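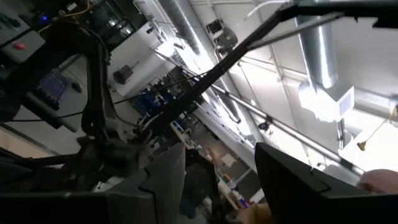
*Wrist view, fingers at the bottom, ducts up top.*

Sat 26 March

The filter works! I have been staring at wrist frames since breakfast and I still want to look at more of them, so I'm writing this down before I forget how I got there.

Where things stood on Thursday: the pose estimator in Heter was fine as long as the wrist looked down at the bench. Tip it up and it went to pieces. It would grab features on the ceiling, on the long pipe, on the duct spirals (so many lovely repeating edges, all of them the same edge as far as the matcher cares) and then announce that the gripper had moved sideways by half a bench. The planner believed it every time.

Lindsay Doolan's idea was to stop asking the image to do everything. We know the joint angles. We know the arm's shape. So we can work out where the arm's own links ought to land in the view, paint them out, paint out the fingers too, and match only on what's left. I thought the bright window would still ruin it – it glares right through to white and the exposure swings whenever it comes into view – but we weight those pixels down now and they mostly keep quiet.

I ran the old log through it first, 3,281 frames. The old code lost track on 490 of them. With the self mask alone that dropped to 391, which was a bit of a letdown after all that work. Then I added the check that throws away any match that disagrees too much with the joint encoders, and we are down to five. Five! I ran it again because I was sure I had left a flag off. Same answer.

The five are all steep upward tilts with a lot of duct in them. I looked at each one. In two the mask is simply in the wrong place, a finger's width off, so there is a sliver of dark edge left along the arm link and the matcher loves it. That smells like calibration to me. The thin silver rod isn't in our model at all, so it never gets masked, and I need to add it by hand. And the cable! It loops wherever it likes, and I have no joint angle for a cable. Lindsay says to pad the mask and forget it. I'd like to try something smarter, but she is probably right for now.

Other things, so they don't get lost:

- Irngate drops its first transform on startup. I worked around it with a short wait. Ugly. Fix properly.
- The mask renderer takes about twice as long as I'd like when the whole arm is in view. Try half resolution.
- Rename `wrist_up` and `wrist_up2`, please, before I mix them up a third time.
- Ask Shao whether the planner can read our confidence number yet. At the moment it is written out and goes nowhere.

That last one matters to me more than the list makes it look. When the estimate is poor I want the arm to slow down and wait for a better look, and for that the planner has to know. Zutitz already has a hook for it, I think, under the speed limits. If so it might only be an afternoon.

None of this has been run live yet, only on the log. Monday morning I'll try slow moves over the bench, then a gentle tilt, then the full tilt with the window in view. Lindsay wants it solid by May. This morning I would have laughed, and now I keep opening the plot just to see that flat line again.

Left the longer replay going on the other machine. Must remember to clear the disk first thing, it was nearly full when I left.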